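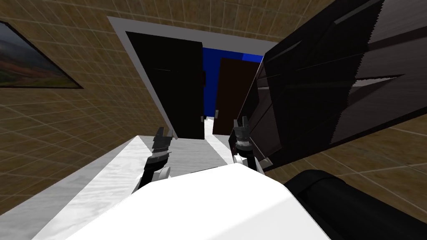
Simulation Kelleck, vue caméra de tête, devant la porte entrouverte

Le robot se bloque au passage de porte, puis serre trop fort la fois suivante

lucyna_olszewski
Bonjour à tous ! Je débute avec un robot mobile à deux bras dans le simulateur Kelleck et je m'amuse comme une folle, sauf que j'ai un défaut que je n'arrive pas à cerner. Quand il doit passer d'une pièce à l'autre, il s'arrête devant la porte avec les deux pinces en avant et il n'avance plus. Le journal affiche « contact 268 » en boucle, puis l'arrêt de sécurité tombe. Si je relance sans tout recharger, la navigation repart, mais à la saisie suivante la consigne de force part au maximum et l'objet est éjectée de la pince. Sur 13 essais, j'ai eu le blocage 7 fois. Est-ce que quelqu'un a déjà vu ça ? Je précise que je suis en version d'octobre, avec le planificateur Drellow par défaut.

Zieliński
Ah, le fameux 268, je l'ai eu pendant presque un mois, bienvenue au club ! Chez moi c'était la posture des bras. Le planificateur calcule le passage avec l'empreinte de la base seule, bras repliés, alors que les pinces sont tendues devant. Le contrôleur de collision, lui, prend le corps entier, et les deux ne sont jamais d'accord devant un battant entrouvert. Ajoute une étape « bras repliés » avant chaque changement de pièce et regarde aussi l'angle de la porte : sur ta capture il y a un battant noir ouvert à gauche et une deuxième porte, marron, juste derrière, donc ça fait deux obstacles à déclarer. Chez moi, plus aucun blocage depuis.
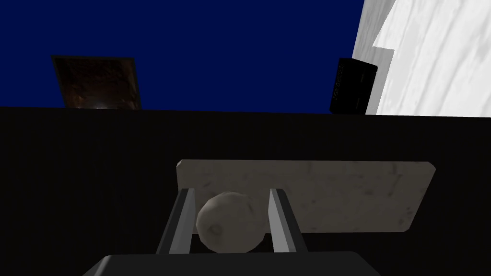 Pour la force de serrage, c'est un autre souci et il est passionnant à déboguer ! L'arrêt de sécurité fige l'intégrateur du régulateur sans le remettre à zéro, et l'erreur accumulée pendant le blocage ressort à la première saisie. Avec un objet rond, ça ne pardonne pas. Prends le tien, la boule beige entre les doigts, avec la planche claire derrière : si les faces des doigts sont planes, le contact se fait sur une toute petite surface, et le moindre excès de force la fait filer. Appelle la remise à zéro du régulateur juste après l'acquittement du défaut, avant de rouvrir la pince. Et surtout ne relève pas le seuil d'arrêt pour faire taire l'alarme, tu prendrais l'habitude et un jour tu le ferais sur la vraie machine.

Puretness
pareil ici, j'ai réinstallé et c'est passé. essaie de vider le cache

lucyna_olszewski
Merci Zieliński, c'est génial !! J'ai ajouté le repli des bras et il franchit la porte du premier coup. Je teste la remise à zéro ce soir et je reviens mettre les courbes de force. Puretness, j'avais déjà vidé le cache 2 fois, ça n'avait rien changé chez moi.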